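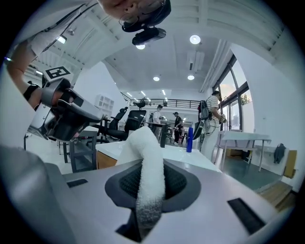
Why did the left gripper keep letting go of the towel? A screw behind the jaw pad had backed out, so one side of the pad was sitting proud and the jaw was only really closing on half its width.

Home Blog Projects Notes Archive Contact

It took me far too long to get to that answer, so I'm writing it down in case it saves somebody an afternoon.

We've been doing towel folding with the hand-held grippers since November. You hold one in each hand, squeeze, fold, let go, and the recording gets used later to train the arms. Towels are a good test because they're soft, they droop, and they show up any weakness in the grip straight away. For the first few weeks everything went fine. Then the left one started dropping things. It would pick up a corner, lift it, and somewhere on the way across the table the corner would slide out.

My first thought was that I was tired and not squeezing properly. I swapped hands and the fault went with the gripper, so that ruled me out. Sakda Rojanasak had a go and got the same thing.

Next I blamed the towels. We'd had a new lot from Kistent and they were thicker than the old ones. I went back to the old ones. Still slipping, though less often, which sent me off in the wrong direction for a good while. I now think the thin cloth was just light enough to hang on by half a pad.

After that I cleaned the rubber. Fluff does build up on it and makes it slippery, so this wasn't a stupid idea, and it did help for a short time. I put it down as fixed in the log. That was my mistake. Over the next session we did 80 picks and 21 of them failed on the left side. The right gripper dropped 2.

The part that bothers me more is that the software said everything was all right. It measures how far the jaw has closed and works out from that whether something is being held. With the pad pushed out on one side, the jaw stopped early, and the software read that as a nice thick fold of towel. So we had a lot of recordings marked as good grips where the cloth was already on its way out. If I'd been looking at the video as well as the numbers I would have caught it sooner.

Csaba Pálfi found the screw. He came over from the Wadville office to look at something else, picked the gripper up, pressed the pad with his thumb and felt it rock. He asked how long it had been like that. I didn't know.

The repair was short. Pad off, screw out, old thread lock cleaned away, new thread lock on, screw back in, left overnight. I did the right-hand one too while I had the tools out. Its screw was still tight but there was hardly any thread lock on it, so I suspect it would have gone the same way.

The recordings took longer. I went back through everything since the first drop I could find in the log and pulled out 76 that I don't trust. Some of those are probably usable – the grip looks sound on the video – but I can't tell which from the jaw reading, so they're all out for now. Sakda thinks we could keep them as examples of failed grasps if they were labelled again by hand. He may be right. It's a dull job and I haven't offered.

Changes to how we work:

Press both pads with a thumb before each session and try to rock them.
Close each gripper on the same piece of card and write down the reading.
Stop after three drops on one side and look at the hardware before touching anything else.
Don't write "fixed" in the log until the next full session has been run.

I've sent a note to Kukora, who put the grippers together for us, asking which thread lock they use and how much. No reply yet. The Sriwong team have a pair from the same order, so I've told them to check theirs as well.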